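Off Topic > Tech and Gadgets > Are we getting robots that do the dishes or not?

31 replies, 1,245 views

bastis_bob
Joined May
Monday, January 31, 2022

My sister-in-law sent me another one of those clips where a humanoid folds a tea towel to soft piano music, and now she's telling everyone she won't bother replacing her dishwasher. I fix commercial laundry gear for a living so I get asked about this every barbecue. My answer is always no, not for ages. Am I being a grumpy old bugger? Genuinely keen to hear from anyone who works near this stuff.

Flistier_Jo
Not grumpy. I paid 380 for a robot vac and it spends most of its life jammed under the couch chewing on a phone cord. If it can't beat a cord it's not touching my good glasses.

Adebayo Afolabi
I'll disagree a bit, Bob. I muck around with manipulation sims after work (hobby only, no one's paying me, sadly) and things have moved heaps in the last couple of years. The sink is my favourite torture test. People think of it as one job, but grabbing a bottle standing up and getting hold of a dish lying on the bottom of a deep basin are completely different problems. Both of these are from my sim kitchen:
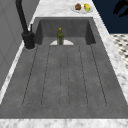
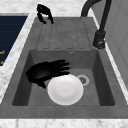 The upright stuff I'd call nearly solved. You come in from the side, close your fingers, lift. Flat things are where my weekends go. You've got to get a fingertip under a rim, and the walls of the basin limit which way your wrist can come from, so half the approaches that work beautifully on a bench are useless down there. Then if you push too hard the thing skates off and you start again. Still, I reckon a slow machine that clears a sink overnight is closer than Bob thinks. Who cares if it takes three hours while you're asleep?

Flistier_Jo
I care, my bedroom's next to the kitchen lol

bastis_bob
Fair play for showing your work, but it's a simulation mate. No grease, no suds, no bit of dried Weet-Bix welded on. We had a folding machine in at work from a crowd called Kondirness and it was magic on their flat white demo sheets. First load of real hospital linen, all damp and twisted, and it just sat there beeping at us. Went back on the truck.

Adebayo Afolabi
Yeah, I cop that. Wet and slippery is the bit I trust least. You can vary the friction and the weights in sim so it doesn't get too comfy, but it won't teach you much about suds. I'd still rather it dropped a few thousand pretend plates than one of mine.

admasu_fan
Forklift driver here. We've got 2 picking arms in the warehouse and they're fine with cartons, hopeless with anything in a floppy bag. There's a bloke whose whole shift is fixing what they fumble. So did it do the chore, or did it make a new one? I go back and forth on that.

bastis_bob
That's my whole point. And you can't have a bloke standing in every kitchen.

Adebayo Afolabi
Isn't that just a teenager?

Flistier_Jo
Mine wouldn't go near the sink for 380 either

KettleOn
Bit off track, but does anybody make one that only UNLOADS the dishwasher? Everything's clean and the cutlery's already in a basket. I'd pay stupid money for that - washing up I don't even mind, I've got the radio on.

Adebayo Afolabi
Kettle, I think that's a much saner first product. The cupboards are the hard part, every house is different and half of them have a door that sticks. I might try a rack next once I'm happy with the sink. Will post how it goes.

bastis_bob
Do a greasy roasting tray while you're at it and I'll shout you a beer.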